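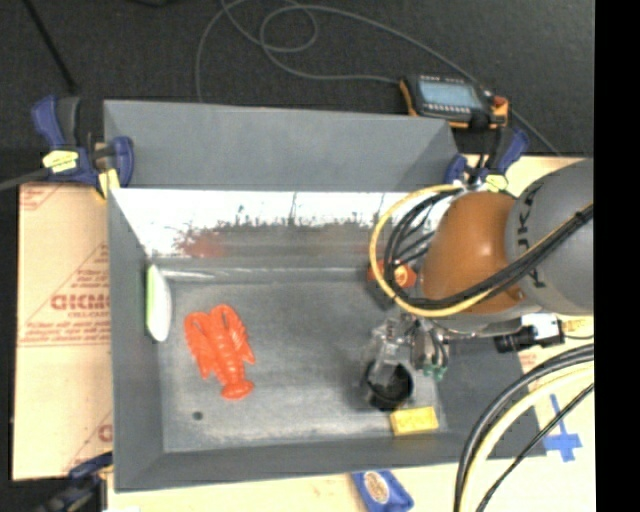
Grey bin from above, toy lobster on the left of the floor.

September, 09:40

Indicator workbook for the city ranking, second pass. Edivaldo has sent the revised Levico figures. Transport and energy tabs load cleanly. The settlement tab still has two columns for office rents, one per month and one per year, with no unit in the header. I have asked him which one Tarasis used last time.

Weights as agreed with Kornél: connectivity 18 per cent, up from the old value; the rest scaled down in proportion. Re-ran the table. Top of the list unchanged. Irnatero drops below Levico on the investment strategy score, which comes entirely from the broadband column. Their return gives coverage by household where everyone else gives it by address. Not comparable. Left blank and flagged until Béla gets the address file.

11:15

Population cut-off. The draft says 500 thousand, the script says 600. Cities between the two were silently left out of the large group and then not picked up by the medium group either. Changed the script to match the draft and re-ran. Both groups now add up to the full list.

Open question: whether to count district heating sensors under energy or under public services. Ernő wants energy. Miklós had them under services in the earlier edition, and moving them breaks the year-on-year comparison for that category -- small effect, but it will be asked about. Kept under services for now, with a note in the method sheet.

14:30

Rent column settled: monthly, per square metre, before tax. Deleted the other. Rank changes of 2 places or fewer are to be marked "stable" in the printed table, Kornél's wording.

To do: address file (Béla). Check rounding in the transport tab, where the totals come to just over 100. Send version 2 of the method sheet to Ernő before the call.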